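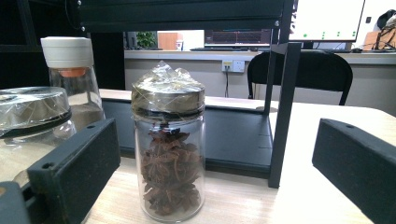

Priltari Jars

README and data card, revision 9/6/25
Maintained by Darius Paju and Priit Kivi, Tusholm shared workshop

Summary

Priltari Jars is a set of short manipulation episodes recorded with a hand-held gripper. The objects are closed jars and bottles holding dry spices and powders. The set was recorded to train and test a grasping policy for the Pascual arm, a tabletop arm that we are building at the workshop. It covers approach, grasp, lift, move and place. It does not cover opening or pouring.

Recorded episodes: 2,651
Released episodes: 2,628
Held-out test episodes: 200 (included in the released count)
Withdrawn episodes: 23

Status

The recording is finished. Labels are still being corrected. The arm itself is not finished, and nothing in this release depends on it.

Hardware

The gripper tool has two opposing jaws worked by a trigger in the handle. The camera is mounted on the tool and looks out over the jaws, so both jaw ends are in view during normal use. Jaw opening is read by an encoder on the trigger shaft. The same jaws bolt to the wrist of the Pascual arm, using the same holes. Camera offset on the arm matches the hand-held tool to within the slop of the mounting plate, and we recommend running the calibration script again after every jaw swap.

An earlier jaw shape was used in May. It had a narrower inner face and let wide jars turn in the grip. Episodes with the old jaw carry jaw_rev = 1. Everything after that is jaw_rev = 2. If you only want one jaw, filter on this field; the file names do not tell you.

Recording setup

All episodes were recorded at Tusholm on a light wood-grain table with a desk behind it. We did not use a backdrop. Monitors, plants, chairs and cables show up behind the objects and move from session to session as people use the room. Screens in the background were left on. Some of them are the brightest thing in view and will pull the exposure down for a second or so when the tool swings past them.

Room lights were on for every session. Window light was not controlled.

Before each episode, the operator sets out one target object and any number of neighbors, holds the tool still until the status light goes solid, then pulls the trigger fully once. That first full pull marks time zero. The episode ends when the jaws are open and the tool is clear of the object.

Objects

Objects are grouped by shape, since contents alone were a poor guide to how a jar behaves in the grip.

straight: cylindrical jars with a flat lid
wide: jars too wide for the jaws at the body, to be taken at the lid
sloped: bottles that get wider toward the base
small: anything that can be lifted with the jaws half closed

Contents are recorded as free text in the contents field (star anise, for instance). We have normalized spelling but not much else. Powders whose labels had been lost are entered as "powder" plus a color.

Many of the lids are covered with clear plastic wrap. The field wrap is true when any wrap is present on the target, whatever its condition. Wrapped lids matter for two reasons. The wrap gives bright, broken highlights that change with each small move of the camera, and depth estimated from the color video is poor there. It also slides on the lid, so a lid grasp on a wrapped jar can slip where the same grasp on a bare lid holds. Slips are marked with slip_time where the reviewer could find the moment, and left blank where they could not.

Directory layout

episodes/ – one folder per episode, with video, tool pose and jaw opening
meta/ – object table, session table, calibration files
splits/ – train and test lists
tools/ – loader, viewer, calibration script

Tool pose is given in the frame of the first camera image of that episode. There is no shared table frame between episodes. Kurcombe, our tracking package, can join two episodes from one session if enough background is in common, but we do not ship joined poses.

Loading

Run the loader on the top folder. It builds an index the first time, which is slow on a spinning disk. The index has to be deleted by hand if you update meta/ afterward. Jaw opening is interpolated to the video times on load; pass raw=True to get encoder readings with their own timestamps.

Splits

The test list was drawn by session, so no test session has episodes in training. Individual jars do appear on both sides. If you need unseen jars, use splits/by_object.txt, which reserves 400 episodes and is not the same list as the standard test split. Do not mix the two.

Withdrawn episodes

The 23 withdrawn episodes all have damaged pose tracks. Most of them come from one session in which the camera mount had worked loose. Episode numbers were not reused, so the sequence has gaps.

Known problems

Jaw opening reads slightly high when the jaws are fully closed on nothing. The encoder zero drifts through a session – check the idle reading at the start of each file before comparing openings.

Clear glass is hard on the pose tracker at close range. When a jar fills most of the view, the track may wander and then jump back. These stretches are flagged pose_ok = false.

The two operators work differently. Kivi approaches low and level, Paju from above. A policy trained on one of them does noticeably worse on the other, so keep the operator field in any split you make.

There are few failed grasps. Operators were told to complete the task, and they mostly did. Anyone training a failure detector will need more data than this.

Corrections

Send label corrections as a text file with one line per change: episode number, field, new value. Corrections to slip_time should also give the video time you are reading it from. Paju merges them by hand. Questions about the jaws or the mounting plate go to Kivi.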